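Account Person Wanted at a Very Small Ad Shop

Hi! I'm Aishwarya Kurup, and I run Ellent, a little advertising agency in Ronville. We do radio spots, bus shelter posters, mailers, menus, the occasional van wrap, and a lot of patient explaining of why a logo can't be eleven colors. I'm looking for a person to take over a chunk of our client accounts, and I'd like that person to start before the holiday rush swallows me whole.

There are 6 of us right now. I started the business at my kitchen table and I still do too much of it myself, which my team will happily confirm if you ask them at the interview (please ask them, they love it). Most of our clients are local: bakeries, a tire place, two dentists who don't like each other, a garden center out in Flusholm. They're good people who are busy, and they want to call someone who remembers what was said last time.
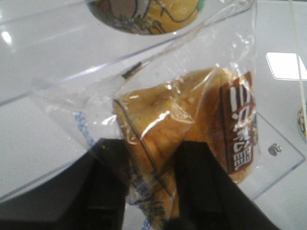
A bread roll in a clear bag. Food accounts are a big part of the work.

So what would you do all day? You'd look after a list of accounts from the first call through to the invoice. You'd go see people in their shops, write up what they want in plain words, bring that back to our designer and our copywriter, and then keep the whole thing moving. You'd book ad space. You'd check proofs, and I mean really check them, phone number included. We once mailed 1,184 postcards for a shoe repair shop with the wrong closing time on them and I drove over with a pie to apologize. I'd like to keep pie for happier occasions.

You'd also be the main contact for Pillai, our biggest client, who sell household and kitchen goods and run a new campaign every season. Their June campaign was the best thing we've made, in my opinion, and the spring one is already being talked about. They send long emails. They also pay on time, so I read every word of those emails and you'd need to as well.
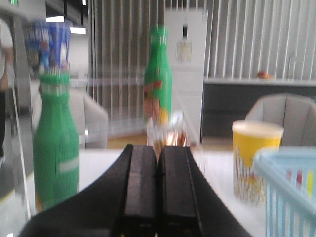 About experience: I'd like you to have worked with clients for at least 3 years, and I don't mind much where. Agency work is great, newspaper ad sales is great, and so is running the front desk at a print shop. One of my best hires came from a car rental counter and had never written a brief in her life. What I can't teach very well is picking up the phone when there's bad news, so if you're already okay at that, put it in your letter and tell me about a time you did it.

You'll need a driver's license, and you'll need to be fine with spreadsheets. Ours are ugly. If you want to fix them, I won't stand in your way! Design skills are nice but we've got that covered, and I'd rather you didn't move the designer's text boxes around (there's history there).

The job is 40 hours a week, full time, on payroll, with health coverage and paid vacation that I really do want you to take. You can work from home part of the week once you've settled in, but the first stretch is in the office with us, because you'll have a thousand questions and it's so much easier to just lean over and ask. Pay depends on what you bring, and I'll give you the actual range on our first phone call, before you've spent any time on anything else. We're upstairs from the old hardware store, and I'm sorry to say there's no elevator yet. If stairs are a problem, tell me and we'll work out a way to meet and a way to do the job.

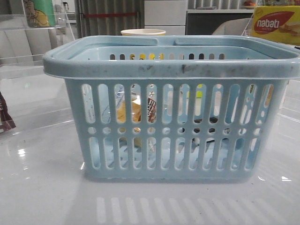
Light blue plastic basket with folding handles. Household goods are the other half of our week.

To apply, send me a letter of a page or less and a resume. Skip the cover letter template, I've read it. Tell me about one ad you saw lately that made you want to buy something, and one that made you roll your eyes, and why. If it's one of ours in the second group, go ahead, I can take it.

Letters should reach me by Sep 17, 2022. I'll call everyone I'd like to meet, and everyone else will get a proper reply from me too. The interview is a chat with me and then a chat with the team without me in the room. There's no unpaid test project. Use the contact form on this site and pick "Jobs" from the menu, otherwise it lands with the print quotes and I might not see it for days.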